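Warehouse and Light Industrial Talk > Kitting and Packing > Robots on the kit bench, six months in

bench4_dan
Posts: 344

We pack mixed kits for Julby. Travel kits, kitchen starter kits, the little sets that hotels and rental places buy. Every kit is a handful of small items that don't match each other, which is why it was all hand work for as long as I've been there. In November the company started moving part of it over to two-arm robots bought through an outfit called Astemness. I said in the other thread I'd write up how it has gone for the people on the floor, so this is that.

We had 19 packers on days before. There are still 19 names on the sheet but not the same jobs. Four people are now "cell attendants," which pays a bit more. Two went to receiving. The rest of us are on the benches doing the kits the robots aren't cleared for, plus rework.

The biggest change is pace. On the old bench you could talk, slow down for a minute, make it up later. Attendants can't do that. When a cell stops, a light goes on and a timer starts, and the timer goes on a report. It isn't hard work but you are always half listening for it. 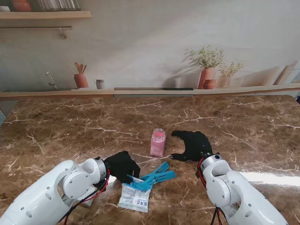
Small mixed items are where most of my arguments with the planners start. They look at a kit list and see three lines, so it must be easy. A bottle is fine as long as it stays on its base. But you get something like that blue clip, open and lying half on top of the packet, and now it matters which one you go for first. A packer lifts the clip and picks up the packet without thinking. On our cells that kind of overlap has been the number one reason for a call, and the planners had it down as zero minutes of labor.

Anyway, ask if you want to know something. I'm not for or against, I just work there.

----------

marlow_k
Posts: 52

Thanks for writing this up. Did they ask for volunteers for the attendant jobs or pick people?

----------

bench4_dan

Picked, by the shift lead. They said it was by seniority but it wasn't quite. Two of the four had less time in than me. I didn't want it, so I didn't push.

----------

Wanting Yan
Moderator

I run a cell team at a different company, so take this from that side. The timer on stops is a choice your managers made. It doesn't come with the equipment. We log the cause of a stop and how many there were, but we don't put a person's name next to the minutes. Once you do, people start clearing a stop the fastest way, which is to sweep everything out and reset, and then you lose the information about what went wrong.

If your attendants have any say at all I would bring that up first, ahead of pay.

----------

bench4_dan

Sweeping it out is exactly what happens on second shift. The bin next to the cell is full by break.

----------

tapegun
Posts: 190

I'm going to disagree with the general mood here. I packed by hand for eleven years and my wrists are shot. If a machine wants to do the same pinch and twist all day it can have it. People talk about the old bench like it was a coffee shop. Ours was quota boards and a guy walking behind you. At least the stop light doesn't follow you to the bathroom.

----------

marlow_k

Your wrists are a fair point, but the people who keep the hand kits are getting the worst ones, right? If the robots take the easy picks then what's left is all fiddly stuff. That's what happened at our place with the bagging line. The average kit on the bench got harder and the rate stayed where it was.

----------

bench4_dan

Yes. That is the main complaint on our floor right now. The bench rate was set when a third of the kits were the simple ones, bottle and a card, done. Those kits were your breather and they kept your average up. They went to the cells first. It took until spring to get the rate looked at, and they moved it down a little, less than it should have been if you ask the people doing it.

tapegun, I believe you about the wrists. The attendants say their hands feel better. One of them says her back is worse from standing in one spot - they have mats now but they didn't order them until people complained.

----------

tapegun

Then that's a rate problem and a mat problem. Those are things you can fix. You couldn't fix the pinch and twist.

----------

marlow_k

You can fix them if somebody listens. Half a year for a rate change is a long time to be told you're slow.

----------

orban_line2
Posts: 19

Been lurking. I'm at Orbán, we had a similar setup go into the Warkau building. One thing I would add is training. Our attendants got two days, and nearly all of it was safety and how to restart. Nothing on how to lay items out so the machine has a chance. The packers worked that out for themselves. Keep flat packets away from anything that can sit on them, don't feed clips open, don't pile up the small stuff. Then a supervisor wrote it up and it became the official method, with no names on it.

It's a good method. It would have been nice to see the names.

----------

Wanting Yan
Moderator

Dan, do your attendants get time to write this kind of thing down, or is it all word of mouth?

----------

bench4_dan

Word of mouth, plus a notebook one of them keeps in the drawer on cell 2. I asked last week if it could be typed up and the lead said to bring it to him. I'll suggest the names go on it. I'm also going to ask about taking people off the stop report, using more or less what you wrote, if that's OK with you.

----------

Wanting Yan
Moderator

Go ahead. Ask for the count of stops by cause at the same meeting. It's easier for them to give up one report if they're getting another.

----------

bench4_dan

Will do. Meeting is at 2:30 after shift change, I'll post when I hear back.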